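Mellstead Museum - Learning Pages for Young Visitors
Looking at Wood

What is wood grain?

Many tables have stripes, waves and loops on the top. These marks are called the grain. In real timber, the grain comes from the way a tree grows.

A tree adds a new layer of wood beneath its bark each year. Wood made in spring, from about April, is usually paler. Wood made later in the summer is usually darker. If the trunk is cut straight across, the layers appear as rings. A tree with 60 rings has lived for 60 years or so.

Why do some tables have stripes and others have arches?

The pattern depends on how the trunk is sawn. When a plank is cut lengthways from near the side of the trunk, the saw slices through the curved layers at a slant. This makes tall, rounded shapes known as cathedral arches - they were named after the windows of great churches. Where the saw meets the layers more squarely, the lines run straight and close together. Both patterns may be found on one surface.
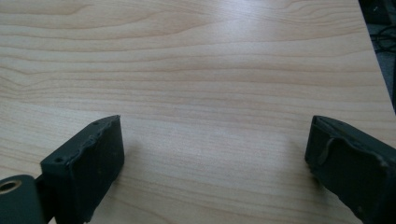 Pale wood-grain pattern on a table top, with arches towards the upper left and straighter stripes lower down.

Is it always solid wood?

No. Some tables are covered with veneer, a very thin sheet of real wood glued to a board. Others are covered with laminate, in which a picture of wood grain is printed on paper and sealed under a hard, smooth layer. Laminate is easy to wipe clean and is often used in schools.

Try it yourself

Choose a table at home or in your classroom. Ask an adult before moving anything on it. Lay a sheet of thin paper on top and rub gently with the side of a crayon. If the grain can be felt, it may show on your paper. A very smooth table may leave no pattern at all.

Words to remember
Grain: the pattern of lines in wood.
Veneer: a thin sheet of real wood.
Laminate: thin layers pressed together to make a hard surface.

Text by Levente Szénási, Learning Department. Page reviewed 26 September 2022.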